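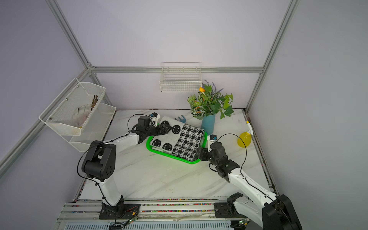
Ours is a two-armed bench, bolted to a front rail in a three-sided enclosure, and after a winter of living with it I've got rather fond of looking after the thing. Most of what follows is ordinary housekeeping, so don't be put off if you've never held a hex key!

**Start with the cables.** Give each loop a good wide curve, especially the one from the wrist camera, then move the arm by hand (power off, please) to its furthest reach and watch for any tugging. I once tied mine up beautifully neat and spent a whole evening at Trevard wondering why the right wrist kept faulting.

**Clean the tabletop gently.** A barely damp cloth will do. Spray the cloth and never the table, and keep well clear of the little boards by the bases. The gap along the front rails collects every small thing you drop, so go along it with a soft brush and a vacuum nozzle held a bit above.

**Check the base bolts every 200 hours.** A dab of paint across each bolt head and on to the plate shows you at a glance if one has crept. Belmiro Torres showed me that years ago and I've done it on everything since, including the garden gate.

**Wipe the fingers before soft work.** Lint from felt and knitted things builds up on the tips, and then the grip goes slippery and you start blaming the settings. An old toothbrush, dry, is lovely for this. I do mine every 400 picks, or sooner if we've had the woolly cloths out.
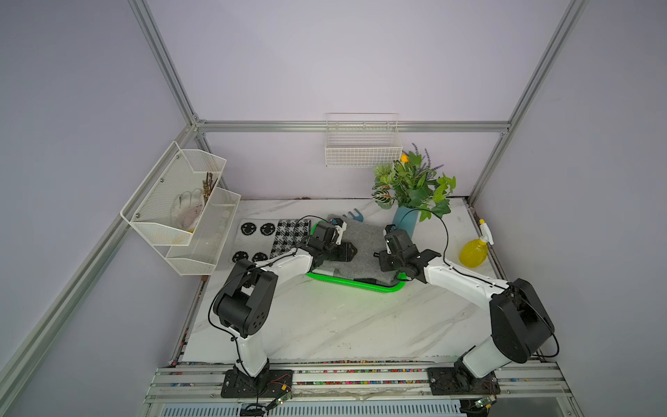

Leonilde Leitão wrote to say she would do the fingers far more often than that with felt, and that she warms the arms up with ten slow minutes of empty moves before checking where they stop. I've taken up the warming and can recommend it, though I still forget on busy mornings.

**Keep a notebook by the bench.** Date, what you tightened, what sounded odd. Mine began in September and already has tea on it.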